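Teaching an Arm to Tidy: Our Spring Project Report

When Lautaro and I signed up for the robotics project in the spring term, we pictured ourselves writing clever code until the small hours. What we got was a lot of time standing beside a pair of metal bins, and I have to say I grew very fond of them. Our supervisor at Hesville had asked us for one thing, which was a good collection of pick-and-place examples that next year's group could train on (we had a first try at training too, but more of that below).

The plan was simple enough on paper. The arm picks an object out of one bin and puts it down in the other, and we save the whole attempt, the good ones and the bad ones alike. Lautaro Saavedra drove the arm for most of the early runs, and I kept the notes and wrote the little script that sorts the recordings into folders. We meant to collect 60 attempts in the first week and ended up with 34, mostly because my script kept overwriting its own files! That was a long afternoon.

Choosing the objects was more fun than we expected. We went for things with awkward shapes and shiny surfaces, because our first set, all plain boxes, had been far too easy. After each run we stirred everything up by hand and started again.

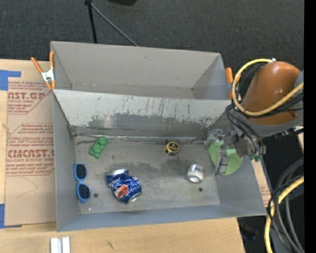
Lorena Urrutia

Sunglasses gave us the most to think about, as a gripper can take hold of them in so many different ways, and Lautaro and I never fully agreed on which way we should be showing it. The crushed Pepsi can came a close second. The toy block and the tape measure were much kinder to us.

By May we had trained a small model on everything we had saved, and in our last test it made 17 clean picks out of 28 tries. We would have liked more, of course, but we were both grinning all the way home. Next year's group should label the failed grasps by cause from the very first day, and please, back up the folders every evening.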